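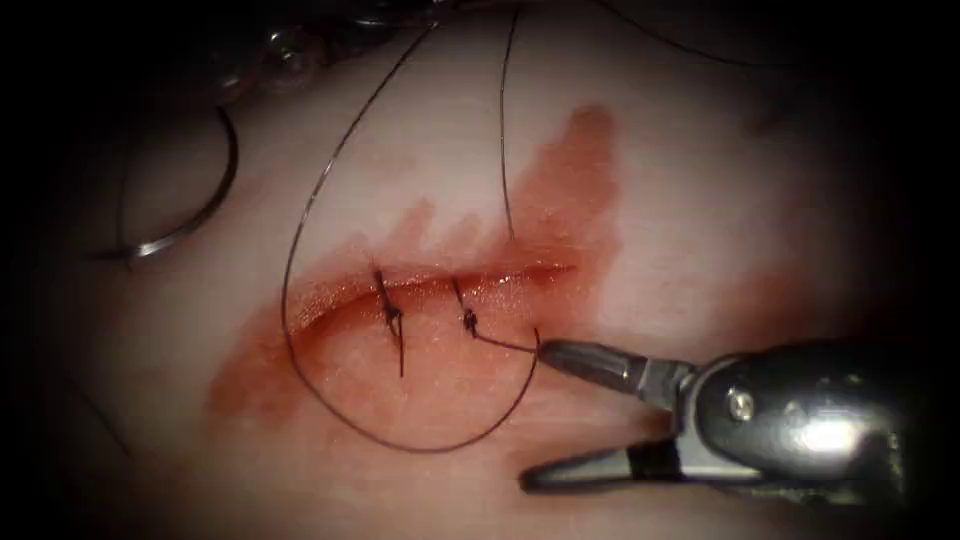
Call for Participants: Suturing Arm Build, Skulville Shared Workshop

We are looking for two people to join the build of a tabletop suturing arm at the Skulville shared workshop. One place is mechanical, one is software. Both are unpaid. Parts, consumables and bench fees are covered by the project.

Current state

The arm carries a needle-driver style gripper and works on tissue pads with a curved needle and black thread. It places interrupted stitches under operator control. All work is on practice pads. There is no clinical aim, and no work on people or animals takes place in the shop.

The open problem is thread handling. After a stitch is tied, a long loop is left on the pad, and the next pass of the needle has to clear it. At present the operator steers around the loop by eye. We want the controller to hold a set thread tension and to warn when the jaws are about to close on slack. The log stands at 1,173 stitch attempts, all labeled by hand, and is open to anyone who joins.

Mechanical place

- Redesign the jaw linkage to reduce play at the pivot.
- Build a pad clamp that can be reset in under a minute.
- Cut and fit a new cable guide. The current one rubs at full extension.
- Keep the drawings up to date.

You should be able to run a small lathe and read a tolerance. Experience with fine mechanisms (clocks, camera lenses, fishing reels) counts for more than a degree.

Software place

- Write the tension loop and tune it on the bench.
- Clean up the motor driver code, which is in C and has grown without a plan.
- Add a thread tracker to the existing video pipeline.

You should have written control code that ran on real hardware. Python is used for everything off the controller.

Time and place

Bench time is 8 hours a week per person, evenings from 6 p.m. The build period starts in August and runs until the tension loop passes its bench test - roughly 70 pads in our estimate. Remote work is possible for the thread tracker only.

The workshop is on the second floor of the old Collet building in Wodstead. There is a freight elevator. Street parking is free after 5 p.m. The machine room closes at 10 p.m. and the electronics bench stays open later for keyholders.

Terms

Designs and code are released under an open license at the end of the build. Contributors are named in the release. Workshop induction is required before using the lathe or the mill, and we will book it for you. Lab coats and gloves are in the cabinet by the sink. The stain in the pad fluid does not wash out of cotton.

How to apply

Send a short note on one thing you have built, with a photo or a link to the code, and say which place you want. Mechanical notes go to Rehema Makori, software notes to Benoît Barbier, both care of the Gramberg desk at the workshop entrance or through the contact form on the Skulville page. No résumé needed. Shortlisted applicants will be asked to spend one evening at the bench before either side decides.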